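3. Teig ansetzen und gehen lassen

So, jetzt wird's endlich klebrig! Ich gehe davon aus, dass die Plulevix-Küchenwaage aus Abschnitt 2 schon auf null steht und ihr die Tara-Taste gefunden habt (ich hab beim ersten Mal ewig gesucht).

1. Schüssel auf die Waage stellen, Tara drücken, 500 g Mehl hinein. Ich nehme dafür am liebsten eine leichte aus Kunststoff, die schweren bringen meine Waage durcheinander.

2. Hefe in lauwarmem Wasser auflösen und dazugeben. Salz erst danach!

Achtung: Wenn die Anzeige blinkt, ist die Schüssel zu schwer oder die Waage steht schief. Dann alles runter und noch mal von vorn, leider. 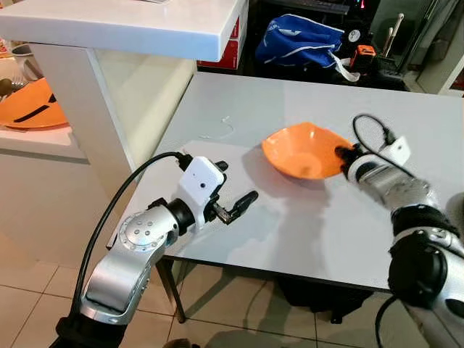

3. Zehn Minuten kneten, gern auch länger, ich höre nebenbei Radio und vergesse meistens die Zeit.

4. Tuch drüber und 2 Stunden stehen lassen. Im Oktober braucht mein Teig in der kühlen Küche deutlich länger, da schiebe ich ihn in den Backofen, nur mit Licht an.

Hinweis: Für das Sonntagsbrot setze ich den Teig schon am Vorabend an und stelle ihn in den Kühlschrank. Wie das geht, steht in Abschnitt 5.

Kontakt: Nadja Auer | © Brotheft Mulstead | Nach oben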